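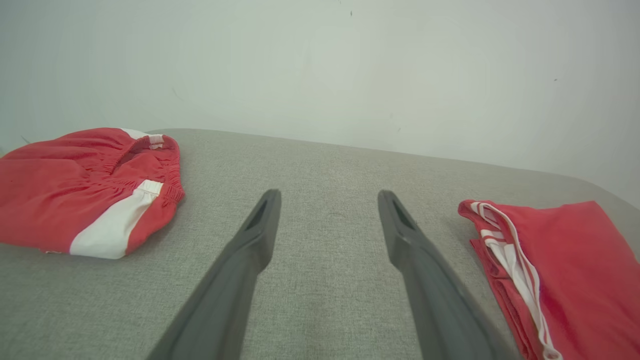

Review: Wikdale soft-goods practice sheet for two-finger grippers

2 min read

The Wikdale sheet sets out good practice for handling clothing with a parallel gripper. It has 36 clauses and replaces the older Hasine notes. We worked through it at Clomville using red sportswear on a grey upholstered surface.

Clause 4 is the strongest. It asks for open fingers on approach and a clear gap between garments, and it defines both terms. The pinch rules are also sound, though the 20 N limit makes no allowance for elasticated waistbands.

The camera section is weaker. It requires head views to be checked for blur before they are logged, but sets no threshold. The Tóth checklist does, and is easier to audit.
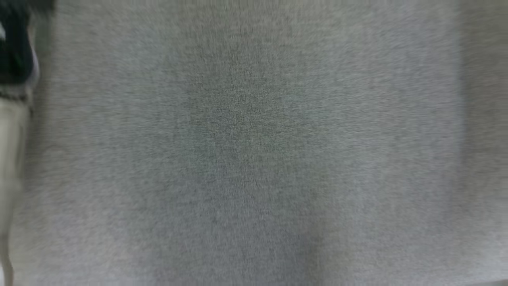
Head view, grey fabric with heavy diagonal blur.

Layout is plain and the index works. Clause 31 refers to a table missing from the January printing. The next full revision is due in 2032, a long wait for a missing table.

Suitable for small labs already using a written risk assessment.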